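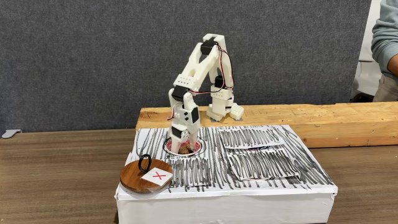
Section 4 of the Bokley tabletop set covers dressing the box top, setting out the covers and marking the disc before a round. The top should be fully dressed before any object goes into a hole. A finished top carries dense black marker strokes across the whole white surface, mostly vertical and slightly wavy, and the loose cover sheets carry the same strokes so that their edges are harder to pick out. The wooden disc with the black ring handle sits at the front left corner, with the small red X card lying partly over it.

Text: Gertraud Nägeli. Revised September. Reading time: 3 minutes

4.1 Before you start

Place the box on a flat table with the open hole within easy reach. Clear the top of cards, sheets and loose objects. Wipe the box with a dry cloth only.

Caution: Do not use water or spray cleaner on the box once it has been papered. Marker ink will spread and the paper will lift at the hole rims.

4.2 Papering the top

1. Cut white paper to the size of the box top. Plain 80-gram stock works well; glossy paper smears.
2. Lay the paper on the box and press lightly over each hole to find the rim.
3. Cut out each opening from the center toward the rim. Stop at the colored edge.
4. Fix the paper at the corners with glue stick. Leave to dry for around 2 hours.

4.3 Drawing the stripes

1. Use a broad black marker. Start at the back edge and pull each stroke toward the front.
2. Let the line waver. Ruled lines make the cover sheets easy to find.
3. Continue up to the rim of each hole, then lift the marker and pick up the line on the other side.
4. Draw the cover sheets separately, on scrap paper, and let them dry before use.

Note: Strokes on the sheets do not need to line up with strokes on the top. Similar spacing is enough.

4.4 Setting the covers

Lay the sheets flat over the holes that are out of play. A little color from underneath may show at the edges – this is acceptable for practice rounds. For a scored round, shift the sheet or cut a larger one.

Caution: Do not tape the sheets down. They must lift off freely.

4.5 Disc and card

1. Set the disc on the box with the ring handle upright.
2. Place the X card face up against the handle side, so that the mark can be read from the front.
3. Check that the disc rests flat. A slight overhang at the front edge is permitted.

Replacement cards and paper are listed under Hájek parts, item 550. Corrections to this section go to Miroslava Doležal.

This site uses cookies to remember your language and page settings. Accept / Manage settings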